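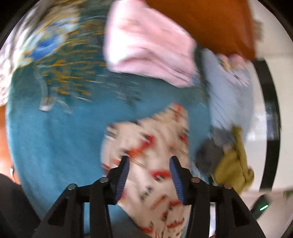

Household Textiles, Evening Course
Session 4: Sorting, Folding and Putting Away
Notes by Marthinus Coetzee

Welcome back, everyone. These notes follow what we will talk through at the long table, more or less in order, although you know by now that I wander. Keep them somewhere near your closet and scribble all over them if that helps. We finished the washing and drying sessions in March, so I will take it that whatever is in front of you is clean, and we can get straight to the part that most of you signed up for, the pile!

Starting with a mixed pile

Most handouts on folding begin with one neat shirt lying flat on a bed. I have never met a household where laundry comes along like that. It comes as a heap: a printed top over a big piece of plain teal cloth, a pink towel already folded from some earlier attempt, a knit sweater bunched up at the side, two or three patterned things running into each other until you can't tell where one stops and the next begins. So we begin with the heap, and we learn to take it apart without making a second heap next to it.

Lift from the top, one piece at a time, and please don't tug at a corner that is sticking out from underneath. I know how tempting it is. A corner tugged from below brings half the pile with it, and if there is a knit anywhere in there it will stretch. Pick up the top piece with both hands, give it one gentle shake, and decide where it belongs before you put it down again. If you can't decide, lay it over the back of a chair and come back to it at the end.

The largest piece is usually on the bottom, and you can leave it there for now. It makes a nice soft surface to sort on, and it keeps the small light things from sliding about.

Sort by weight first, color later

In the washing session we sorted by color, and several of you have asked why I now want you to forget it. Dye doesn't matter anymore once things are dry. What matters on a shelf is weight and how much a fabric slips. I use these groups:

Light and slippery: thin blouses, scarves, linings, anything that slides off its own fold.
Light and steady: cotton shirts, printed cotton tops, pillowcases.
Thick and flat: towels, plain heavy cloths, tablecloths.
Knits: sweaters, cardigans, anything with stretch, thick or thin.

Busy prints cause more trouble at this stage than you would expect. A small print in red and black on a cream ground is easy enough to find again, but put a floral beside something streaked in blue, white, mustard and dark green and your eye will join them up. Feel for the hem with your fingers and follow it along. I do this myself with my eyes half shut (you are welcome to laugh, my wife does).

Cloths with frayed edges

Put these to one side as you come to them. A frayed edge isn't a reason to throw anything out. Trim the longest threads with small scissors, never pull them, and fold the cloth so that the raw edge sits inside. If you want to hem it, bring it along to Session 9, when we will have the machines out. Norine has kindly offered to bring her own sewing box that evening, and it is a far better box than mine.

Towels

Fold lengthwise in thirds, then in half, then in half again if your shelf is shallow. Smooth each fold with the flat of your hand before making the next one. The rounded side faces out toward you on the shelf, so that you can lift out one towel and leave the others in peace. I am told the hotel way is different. Do it the hotel way if you like it better, as long as you do it the same way each time!

Knits

Never on a hanger, and I will go on saying so until the last evening of the course. Lay the sweater face down on something flat, smooth out the body, and bring the sleeves straight across the back, one over the other. Fold the sides in a little, then bring the bottom up to meet the shoulders. With a chunky knit, stop there. A fine knit can take one more fold.

If two knits have got tangled together, a light one and a dark one for instance, separate them slowly and look them over for lint while you have them in your hands. The Seppälä clothes brush that I pass around is good for this. A strip of packing tape wrapped around your palm does nearly as well.

Shirts and striped garments

Stripes are a help to a beginner, so practice on them if you own any. Lay the shirt face down, pick a stripe about a hand's width in from the shoulder, and fold along it from top to bottom. Do the same on the other side and you have a straight edge without measuring anything. Then fold in half or in thirds, depending on your drawer.

Putting away

Heavy below, light above, knits in their own stack and not too tall. If you are using the Tukard shelf boxes from the supply list, the wide ones are 465 mm across, and that suits two stacks of towels side by side. The Closel drawer dividers are nice to have, but please don't feel you must buy them. A cut-down shoebox has served me very well for years, and I must have folded over 1,000 shirts into drawers arranged that way.

Leave a hand's space at the top of every drawer. When you have to press down to close it, take something out and find it another home.

Practice for the week

Do one pile at home, start to finish, without stopping to iron. Write down which group gave you the most bother and which piece ended up over the chair. We will go around the table with these at the start of the next session, and I will have the kettle on.

Please bring next time: one sweater, one towel, one shirt with buttons, and anything with a print that you find hard to fold straight.

Handout revised 29/05/2023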